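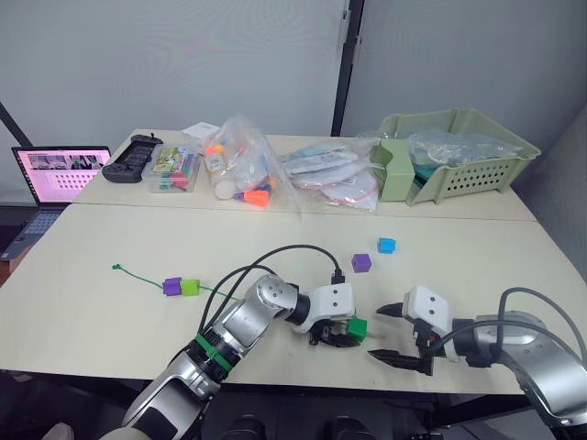
Resova Pediatric Hydrocephalus Follow-up Table

Resova is a table of clinic follow-up records for children treated for hydrocephalus, a buildup of fluid in the spaces inside the brain. It covers 472 children and 2547 visits. Each row is one visit. The records were entered by clinic staff and checked by Refilwe Cele and Darcy Beaulieu. 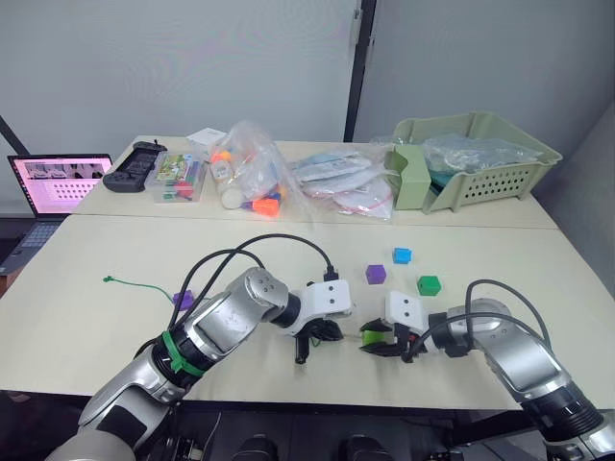 Last changed: August

What is in the table

visits.csv holds the visit rows. children.csv holds one row per child, and the two files join on child_id. Child numbers start at 1000 and have gaps where a family withdrew.

Main columns in visits.csv:

child_id: study number, not a hospital number
age_months: age at the visit, in whole months
head_cm: head circumference, to the nearest millimeter
shunt: yes, no or unknown
symptoms: free text, edited to remove names and places
site: Akia, Tirkden or Moodley

Head circumference was measured with a paper tape at Akia and Moodley. Tirkden used a plastic tape. We have not corrected for this. If you plot growth curves by site, keep the sites apart first and look at them before you pool anything.
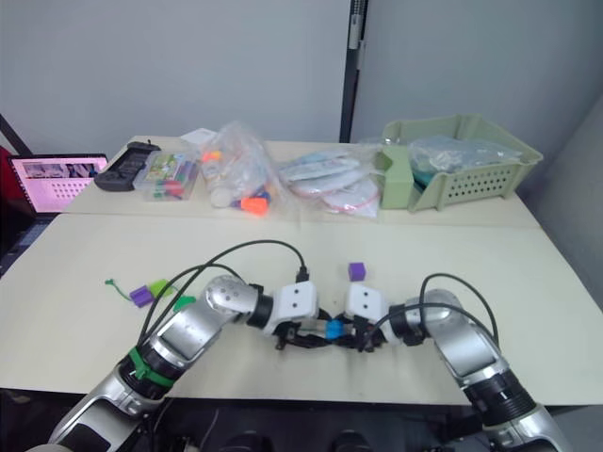 The shunt column also needs some care. It records whether a shunt was in place on the day of the visit. A child whose shunt was taken out will change from yes to no, and a child who had a revision stays at yes throughout. Revisions are in children.csv under revisions, as a count. Dates of surgery are not released.

Blank cells mean the value was not written down. The word unknown means someone asked and the family or the chart could not say. Please do not merge the two.

Known problems

At Moodley, early visits have age rounded to the nearest 3 months. These rows carry the flag age_rounded.

Symptoms were first written in more than one language. Haf Gwynne edited the English versions, and short entries such as "sleepy" may cover anything from a missed nap to a real concern.

Children who moved away drop out of the table without a closing row.

Use

The table is meant for teaching and for work on growth and follow-up. It should not be used to decide care for a child. Do not try to identify families.

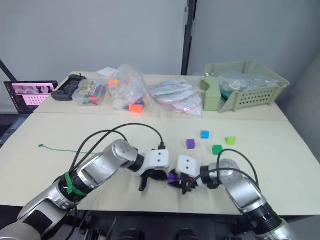

Two arms at the table, a small purple cube held in the right gripper.

Contact

Access requests go to Xolani Gumede and are read every Tuesday. Send errors in the files to Adi Mangundap with the child_id and the column name.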